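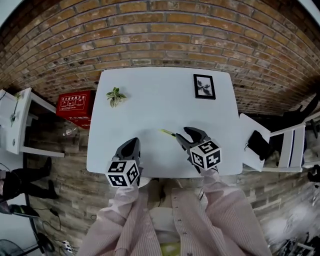
Two hand-held grippers, a white table and what looks like a marker on the tabletop.

I've been collecting examples for a learning system since May, and I want to make a case for messy rooms. It's not a popular view! Most people I meet in this line of work want a bare table, a plain wall and the same cup in the same spot, over and over, until the numbers look lovely. I did it that way myself on Sestix, our first project, and we ended up with 3,000 clips of what was more or less one movement.

Guess what the model learned? One movement. Shift the cup a hand's width and it went to pieces.

So for Moltico I asked for the opposite. Brick walls, odd chairs, cables on the floor, people sitting nearby with their legs stretched out. Put a sprig of leaves on the table and a little framed picture, and let whoever has the grippers decide which way to come at the marker. Loukia Kouris, who runs the sessions with me, thought I'd gone soft in the head (she likes a checklist), and she did have a point about the labelling. It takes longer. Two people will describe the same grab in two different ways and then argue about it over lunch.

But I'd still rather have 200 clips like that than another mountain of tidy ones. Real kitchens and offices are full of stuff that has nothing to do with the job, and a system that has never seen a stray chair is going to be thrown by one sooner or later.

The other thing I'd fight for is letting people be clumsy. We used to bin any clip with a fumble in it. Now we keep them, as long as the person carries on and sorts it out, and I think those are the best ones we've got. How else is the thing meant to learn what to do after a bad grab?

What I haven't worked out is how much mess is too much. Loukia says seven objects on a table is her limit and I keep trying to sneak in an eighth. We're still arguing about that one, so if you've tried it with more, do write and tell me how it went.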